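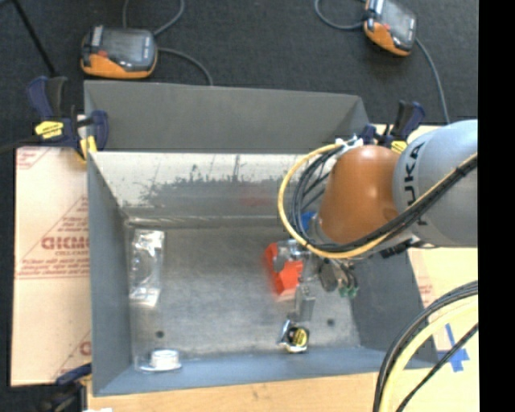
Pornthip Yimyam wrote to me that her steel planter turned orange along the inside after one summer, and she wanted to know if she must throw it away. No, she can keep it. Surface rust on a metal box is easy to treat when you catch it early, and the same steps are good for a new box which you want to plant for the first time.

What you need: a wire brush, sandpaper, old rags, dish soap, a can of metal primer, a can of outdoor paint, and gloves. I use the Yeoman brush because the handle is long. Any stiff brush will do.

Step 1. Empty the box and brush away all the soil. Look well in the corners, there the soil likes to stay.

Step 2. Wash with soap and warm water, rinse, and leave it in the sun until the next day. Paint does not hold on damp metal.

Step 3. Brush the rust until no more powder comes off. Then sand the whole inside by hand. You do not need a mirror — the metal should only feel even under your fingers. Wear a dust mask for this part, and wipe with a damp rag at the end.

Step 4. Check the drainage. If your box has no holes, drill them now, before painting, and file the edges. Paint the cut edges also. In my first box I forgot this and the rust started exactly there.

Step 5. Put on one thin coat of primer. Let it dry as long as the can says, then two thin coats of paint. I had Madov primer left from the garden gate and it was fine for me.

Step 6. Wait one week before planting. The smell should be gone.

For vegetables I put the plants in fabric pots and stand these inside the box, so the soil does not touch the paint. Lift the box on two bricks so water can run out under it.

I did mine in July and it was too hot, the paint dried on the brush. Early morning is better, or wait for September.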